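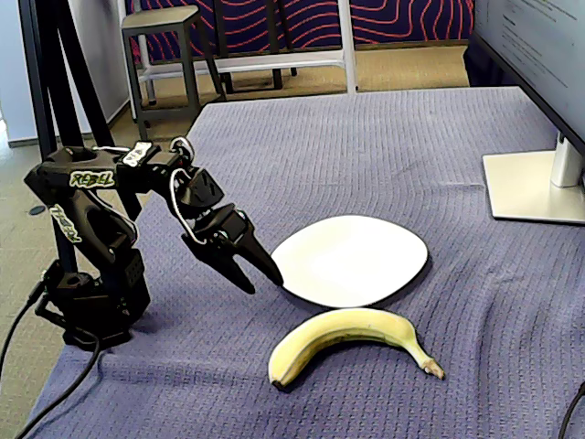 Xiaoyan Shen thinks I buy my bananas too ripe. She left a comment under my last post saying that anyone who shops once a week should pick them with green still on the stem, and that the spotted ones belong in the freezer by the second day. Fair enough. I have been doing it her way since September and I throw out fewer of them.

I used to buy a bunch at Janberg, the grocery by the bus stop, and pick whichever looked ready to eat that afternoon. By the end of the week the last two were brown and I would tell myself I was going to bake something. I did bake something twice. The rest went in the compost.

Now I take a greener bunch and pull the bananas apart when I get home. I keep them out of the fridge and away from the apples. I know people wrap the stems in plastic and I tried that for one bunch. I couldn't tell the difference, so I stopped.

The one in these pictures is at the stage I like best, yellow with some green left toward the stem. The peel is a little stiff to open and the inside is firm enough to slice. A week later I would mash the same banana into oatmeal.

A few people asked about the plate after the last post. I call it square and Dörte Wendt calls it round. It is white with soft corners, a bit shallow, and it goes with everything I own. It was a Triretti second, from a box of them at a closing sale. I paid 11 dollars for the set and have broken one. A banana doesn't need a plate, but once it's sliced it does, and peanut butter on a tablecloth is a pain to get out. 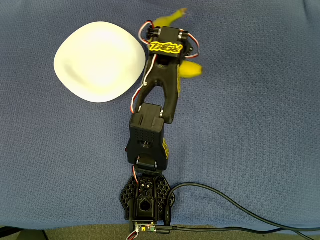 Banana and white plate on the blue cloth.

The cloth has texture to it, and I've learned to shake it out before washing or the crumbs stay in the weave. I wash it cold and hang it over a door. It never comes out completely flat and I don't iron it. Dörte would iron it. She irons dish towels.

My usual snack at four in the afternoon, for those who like this sort of detail: one banana sliced crosswise, a spoonful of peanut butter, a few walnuts if there are any in the jar. Cinnamon if I remember. I had a phase of adding honey but it was too sweet once the bananas got riper — with the greener ones it's fine.

For freezing, I peel them first. I froze them whole in the skin one time and had to stand at the sink scraping off black peel with a knife. Peel, cut in chunks, lay them on a tray for the night, then into a bag. They keep well enough for smoothies.

Next week I want to try the small red ones Janberg gets in now and then. Xiaoyan, if you know how to tell when those are ready, leave me a note.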